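Facilities Support – Ticket 2153
Subject: Finish and lamp position, butcher-block table, Akbulut Building, Room 215
Status: Closed, with one follow-up item
Category: Furniture and fixtures

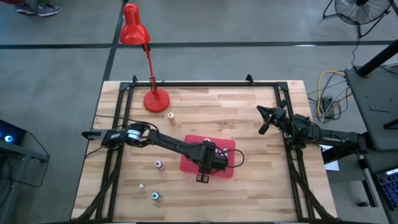

Can a butcher-block top be re-oiled in the room where it stands, or must it go to the workshop?

Re-oiling in place is permitted under the furniture care procedure, provided that the room can be ventilated for the full curing period and that oiled cloths are removed from the building the same day. Transfer to the workshop is required only when the top is to be sanded over its entire surface or when a glued joint has opened.

Requester: Desmond Mercado, Room Coordinator, Donia Center
Assigned to: Cengiz Saraç, Furniture and Fixtures
Date opened: 15 January 2019

Description of problem as submitted

The wooden tabletop in Room 215 has developed a rough patch near the red desk lamp. The patch can be felt with the hand and catches a dust cloth. There is also a dull ring, which I believe was left by the lamp base when the lamp stood in a different position. Staff have been wiping the top at the end of each day with the general-purpose spray from the supply closet. The lamp itself does not hold its position reliably. When the arm is extended, the shade sinks over the course of a morning until the light falls short of the red mat. Please advise whether both matters can be handled under one ticket.

Entry 1 – C. Saraç

Ticket accepted. Both matters will be handled together. The requester is asked to discontinue use of the general-purpose spray on this table, effective immediately, and to use a cloth dampened with plain water until further notice. The requester is also asked to confirm the following: whether the top was oiled or lacquered when delivered, whether any item with a rubber or plastic underside has been left on the wood over a weekend, and whether the lamp has been repaired before.

Entry 2 – D. Mercado

The delivery paperwork lists the top as "oiled, Hatier natural." I could find no record of a second application. The red mat remains on the table most of the time. The lamp was purchased separately and has not been repaired to my knowledge. The spray has been taken out of the supply closet for this floor.

Entry 3 – C. Saraç

Thank you. An oiled top that has been cleaned daily with a detergent spray will lose its finish first in the areas that are wiped most often. The raised grain described in the ticket is consistent with that. A site visit has been scheduled.

In preparation for the visit, please have the mat lifted and the loose items on it placed elsewhere. Frame and equipment fixed to the table may stay as they are. The lamp should be left plugged in so that the joint can be checked under normal conditions.

Entry 4 – C. Saraç, site visit

The following was found on inspection.

Rough area: confined to the surface beside the lamp. Grain is raised. No splitting. The joints between the wood strips were checked with a feeler gauge and are closed throughout.

Ring: surface mark only. It corresponds in diameter to the lamp base. The underside of the base was examined and the felt pad was found to be worn through on one side, leaving bare metal in contact with the wood.

Area under the mat: slightly paler than the surrounding wood. No tackiness and no transfer of color from the mat. The requester was advised that the difference will lessen with exposure to daylight but may not disappear entirely.

Water drop test: a drop placed on the rough area was absorbed in under one minute. A drop placed at the far corner remained on the surface for longer than five minutes. The finish is therefore considered worn in part and intact elsewhere.

Lamp: the friction screw at the lower joint is loose and the washer has flattened. The upper joint is in acceptable condition.

Entry 5 – C. Saraç, work plan

Step 1. Clean the entire top with a cloth dampened in water and a small amount of mild soap. Wipe again with plain water. Allow to dry overnight.

Step 2. Hand-sand the rough area and the ring with 180-grit paper, following the direction of the strips, then with 240-grit. Power sanding is not to be used in an occupied building.

Step 3. Remove dust by vacuum with a brush attachment. The adjacent floor is to be vacuumed at the same time.

Step 4. Apply one thin coat of oil to the whole top, not only to the sanded area, in order to avoid a visible edge. Remove the excess after fifteen minutes.

Step 5. Allow to cure for 24 hours. Apply a second coat to the sanded area and wipe dry.

Step 6. Replace the felt pad on the lamp base and the washer at the lower joint.

Oil is available in stores under stock number 587. The requester is asked to confirm a period in which the room can remain closed.

Entry 6 – D. Mercado

The room can be closed for three consecutive days. I have posted a notice on the door and informed the groups that had reserved it. One question has been raised by a colleague: may the black frame on the tabletop remain in place, or does the oil need to reach the wood beneath it?

Entry 7 – C. Saraç

The frame may remain in place. The wood beneath it receives no wear from wiping, and the drop test close to the rail gave a satisfactory result. Oil will be applied up to the rail with a narrow brush, and the rail itself will be masked with low-tack tape. Should the frame be removed at a later date, a line may be visible in the finish. This is a matter of appearance and can be corrected at that time.

Entry 8 – C. Saraç, work performed

Steps 1 through 3 completed. The ring was removed with the 180-grit paper. The rough area required a second pass, and one spot remained slightly fuzzy after the 240-grit. It was dampened, left to dry, and sanded again lightly, after which it was smooth to the touch.

Step 4 completed. Quantity of oil used: 200 milliliters. This is higher than is usual for a top of this size and reflects the dryness of the wood near the lamp.

Used cloths were laid flat outdoors to dry before disposal. They were not placed in the room's waste container.

Entry 9 – C. Saraç

Step 5 completed. Second coat applied to the sanded area. Color is even when viewed from the doorway. At close range the sanded area is marginally lighter.

Step 6 completed in part. The felt pad has been replaced. The washer held in stores did not fit the lower joint – the lamp takes a smaller size. One has been ordered from Kokik. As an interim measure the friction screw was tightened by a quarter turn. The lamp should not be adjusted by pulling on the shade. It should be moved by holding the arm near the joint.

Entry 10 – D. Mercado

The room was reopened this morning. The surface is considerably improved and the cloth no longer catches. There is a faint smell of oil, which was noticed by two people and objected to by one. The lamp has held its position since eight o'clock. May the mat be put back?

Entry 11 – C. Saraç

The mat should be kept off the wood for a further seven days. The surface is dry to the touch at this stage, but the oil beneath continues to harden, and a covered area may remain soft or take an impression. If a mat is needed in the meantime, please place a sheet of plain, uncoated paper under it and lift both at the end of the day. The smell should diminish within the same period. The window may be left open during working hours.

Entry 12 – D. Mercado

Understood. The mat has been stored in the cabinet. I have written to the cleaning staff regarding the spray and would be grateful for a short instruction that can be kept in the room.

Entry 13 – C. Saraç

The following text may be posted.

Care of the wooden table, Room 215
Dust with a dry cloth. For marks, use a cloth dampened with water and dry the surface at once.
Do not use spray cleaners, glass cleaner, or disinfectant wipes on the wood.
Wipe up spills promptly, including water.
Lift the lamp when moving it. Do not slide it.
Lift the mat once a week and wipe the wood beneath it.
Report rough or dull areas to Facilities Support.

Entry 14 – C. Saraç

Washer received from Kokik and fitted. The friction screw was returned to its normal setting. The arm was extended fully and left for four hours, and no movement of the shade was measured. The drop test was repeated at the formerly rough area, and the drop remained on the surface for the full five minutes.

Entry 15 – D. Mercado

Confirmed on my side. The mat was put back after the seventh day and has left no mark. The ticket may be closed.

Resolution

Finish restored by spot sanding and re-oiling in place. Lamp pad and lower joint washer replaced. Cleaning instruction issued to the requester.

Follow-up: drop test to be repeated in June. If the drop is absorbed in under two minutes at any point, one maintenance coat of stock number 587 is to be applied to the whole top under a new ticket, with reference to this one.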